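Kosis Makers' Evening, minutes of the February meeting
Taken by Ye-rin Moon

Present: Hyun-seo Noh (chair), Dae-han Lim, Kyung-hwa Na, Dae-han Cheon, me, and a good handful of newer people whose names I'll get right next month, sorry! Since we have two Dae-hans, they are Lim and Cheon from here on.

We started at 7:10 p.m. Hyun-seo wanted seven sharp but the kettle was slow.

1. Last month's minutes

Approved with one fix. I had written that Cheon "gave up" on his sock-folding project. He would like it recorded that he paused it. Paused it is.

2. Money and room

We have $184 in the tin after paying for January's room. Kyung-hwa thinks we should stop calling it the tin, as it has been a bank account for two years. No decision. The room is ours through the spring at the same price, and we have to be out by ten, which we all know and never manage.

3. Main topic: can machines do chores yet?

This was the big one and it ate most of the evening. Hyun-seo opened by asking everybody to name one job at home or at work they'd hand over tomorrow if they could. Laundry won by a mile. Unloading the dishwasher came next, then wiping down the stove, and Lim (who works the stockroom at Trarnine) said breaking down boxes, with real feeling in his voice.

Kyung-hwa went first with a proper talk. She spent last fall helping set up a packing line at Rácz, and she said the machine there is wonderful as long as the same carton arrives the same way up. It does one box after another all shift and doesn't get bored. Then somebody switched to a supplier whose cartons had a slightly floppier lid and they lost most of a morning. Her point was that a person on the line would have squeezed a bit harder and carried on, probably without noticing. She thinks shop-floor work is where we'll see the most use first, simply for the reason that a shop can change its shelves and boxes to suit the machine. I can't do that with my kitchen. Well, I could, but I'd have to talk to my mother about it.

Cheon disagreed (of course) and said homes are closer than we think. He pointed out that we already have machines that wash clothes, wash dishes and vacuum, and we just stopped being impressed by them. Fair! But then Lim asked him who picks the socks up off the floor before the vacuum goes around, and we were back to socks for quite a while.

We moved over to the bench after that and talked around the table, so this part of my notes is messier. The talk turned to tidying. Lim thinks clearing a table is the hardest easy job there is, and looking at a bench with a tape measure at one side, a little whiteboard lying crooked in the middle and a metal box leaning over a wooden board, I started to come around to him. Each thing wants to be picked up in its own way. A flat panel has hardly any edge to get under. A bent bit of wire is mostly air. And where does any of it go? I know where my own tape measure lives, but I couldn't write down a rule for it that would work in your house.

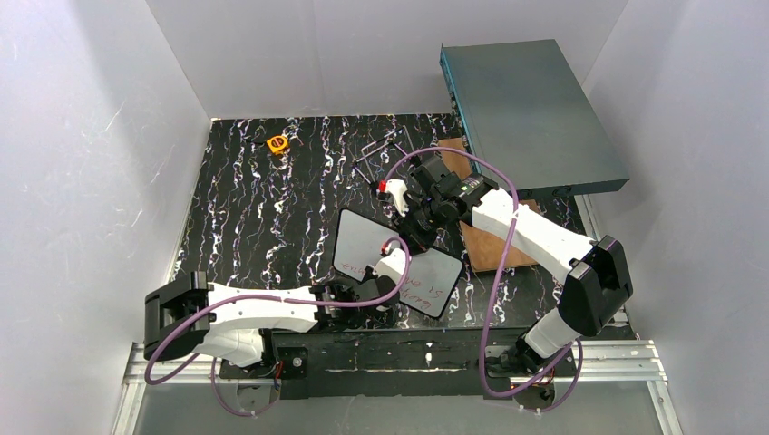
Which part of clearing a table is hardest for a machine today, seeing the things, gripping them, or knowing where they belong?

Knowing where they belong, by general agreement. Seeing has gotten good, and gripping is decent for firm objects of a sensible size, though thin flat things and anything floppy still cause trouble. Where something goes depends on the household, and it changes from week to week, so a machine has to be told or has to watch people for a long time.

One of the newer members wanted to know about two arms against one, and whether the second is worth the money. Kyung-hwa thought yes for anything with a lid, a bag or cloth. Try folding a towel with one hand behind your back and then tell me it's a luxury (three people did try, with the tea towel, and the results were awful). Lim said for moving parts from bin to bin he would take one good arm and spend the rest on a better gripper. Hyun-seo said the trouble with two is keeping them out of each other's way, and that she's had the same problem sharing a kitchen.

Cables came up as well. Cheon always brings up cables. His view is that half the breakdowns in any small arm start with a wire that got tugged one time too many, and he'd like us to talk about that properly some evening. I've put it on the list.

Then we got onto speed. Lim had been reading up on the Prumum, which is the shelf-stocking machine they may get on trial at Trarnine. He has been told it needs about 2000 practice runs before it can be trusted with a new product, and there was a lot of muttering over that. Cheon said that's nothing, you let it run for a while and you're done. Kyung-hwa asked who stands there putting the product back on the cart between goes. Lim said he suspected it would be Lim.

I asked the question I'd been saving up, which was how often a thing has to get it right before you'd leave it alone in the house. Cheon said 100 times in a row for anything made of glass. Hyun-seo said she would be happy with much less for laundry, as a badly folded shirt hurts no one. I liked that a lot. It does depend on what a mistake costs you. I'd let a machine loose on my T-shirts tomorrow, and I wouldn't let it anywhere near my grandmother's teapot until it had been practicing on somebody else's grandmother's teapot for years.

Hyun-seo tried to get a vote out of us on the question as written. What we ended up with, after some wrangling over the wording:

On the shop floor: yes for repeated jobs where the goods and the shelves are kept the same, and not yet for the odds and ends at the close of the day.

At home: one chore at a time, with a person nearby. Laundry from basket to drawer, no.

Cheon asked for his dissent to be noted on the laundry. Noted.

4. Tea towel

Needs washing. Kyung-hwa took it home.

5. Things people said they'd do

Lim will ask at Trarnine whether a few of us can come and watch the trial if it goes ahead. He doesn't promise anything.

Kyung-hwa will send around her notes on the carton trouble, with the names of the supplier taken out.

Cheon will bring the sock folder next time in whatever state it's in. He said this himself and there were witnesses.

I will make the sign-up sheet for short talks. If you want ten minutes, tell me, and please don't tell me on the stairs, I forget everything said on stairs.

6. Any other business

A question from the back about whether we could do an evening on kitchens only, with real dishes. Much enthusiasm! Hyun-seo wants plastic ones. We'll settle it by email.

The chairs by the window wobble. Please sit on the other ones until Lim has looked at them.

Next meeting is same room, same time, and the first topic is wiping and scrubbing, with cables after the break if we get that far. We closed at 10:05 p.m. and were still putting coats on at a quarter past.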